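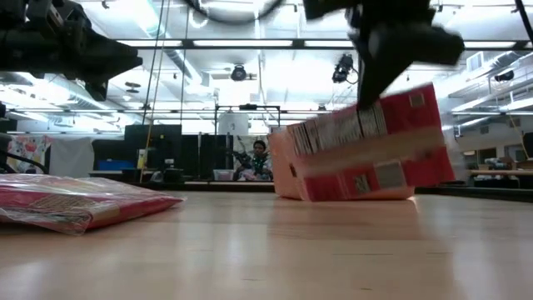

Paltia: actas y alegaciones sobre instalaciones militares en zonas habitadas

Versión 3. Mantenimiento: Nuno Garcia

Paltia es un corpus de textos en español y portugués sobre la relación entre bases, aeródromos y campos de tiro y los municipios que los rodean. Contiene 3000 documentos: actas de plenos, alegaciones vecinales, respuestas de la administración y notas de prensa municipales. Se preparó para estudiar cómo se discuten el ruido, las servidumbres de vuelo, el uso del suelo y el empleo local cuando la decisión última se toma en la capital.

Contenido del repositorio

textos/ - un archivo por documento, en UTF-8, sin saltos de página.
metadatos.csv - una fila por documento.
anotaciones/ - las capas de postura y de tema, en archivos separados.
guia_anotacion.txt - las instrucciones que usaron los anotadores.
cambios.txt - historial de versiones.

Los originales escaneados no se distribuyen. Pesan demasiado y parte de ellos lleva firmas manuscritas.

Campos de metadatos.csv

id: identificador estable. No se reutiliza aunque se retire un documento.
tipo: acta, alegacion, respuesta o nota.
idioma: es o pt.
nivel: municipal, regional o estatal, según quién emite el texto.
mes: mes de emisión, sin día. Vacío si el original no lo indica.
instalacion: código de la instalación afectada. Puede haber varios, separados por punto y coma.
ocr: sí o no.

Procedencia

La mayor parte de las actas se descargó con Vendov, nuestro recolector, de portales municipales de acceso público. Las alegaciones proceden de expedientes en información pública y de copias cedidas por asociaciones vecinales. El texto de los escaneados se extrajo con Raju y se corrigió a mano solo cuando el encabezado o la votación resultaban ilegibles. El resto conserva los errores de reconocimiento, sobre todo en tablas de niveles sonoros y en notas a pie de página.

Anotación

Cada párrafo lleva una etiqueta de postura (a favor, en contra, condicionada, sin postura) y hasta dos etiquetas de tema, de una lista de 8. Trabajaron dos anotadores por documento y los desacuerdos los resolvió una tercera persona. La etiqueta "condicionada" fue la más discutida: se aplica cuando el texto acepta la instalación a cambio de algo concreto, como un límite de vuelos nocturnos o una compensación económica. Una queja sin petición se marca como "en contra".

Hay 100 documentos con anotación doble sin resolver en anotaciones/doble/. Sirven para medir el acuerdo y no deben usarse para entrenar.

Particiones

El 70 % de los documentos está en entrenamiento y el resto se reparte a partes iguales entre validación y prueba. La división se hace por instalación, de modo que un mismo conflicto no aparece en dos particiones. Los documentos que citan varias instalaciones siguen a la primera del campo.

Datos personales

Se sustituyeron nombres de particulares, direcciones y números de documento por marcas entre corchetes. Los cargos electos se conservan cuando hablan en sesión pública. Si queda algún dato sin sustituir, abrid una incidencia con el id y sin copiar el dato - lo retiramos en la siguiente versión.

Limitaciones

Los municipios pequeños publican menos y están poco representados. Las respuestas del nivel estatal son escasas y muy parecidas entre sí, con párrafos enteros repetidos. No conviene usar el corpus para estimar la opinión de la población: quien presenta una alegación no es una muestra de sus vecinos. En portugués hay pocas notas de prensa.

Cambios recientes

Se añadió el subconjunto Wadetti, con alegaciones sobre ampliaciones de pista. Se corrigió el campo nivel en varias mancomunidades que figuraban como regionales. En enero se retiraron duplicados de actas publicadas en dos portales; sus id quedan anotados en cambios.txt.

Uso y cita

Los metadatos y las anotaciones pueden reutilizarse citando la versión. Los textos mantienen las condiciones de cada portal de origen. Para citar: Garcia, Nuno. Paltia, versión 3.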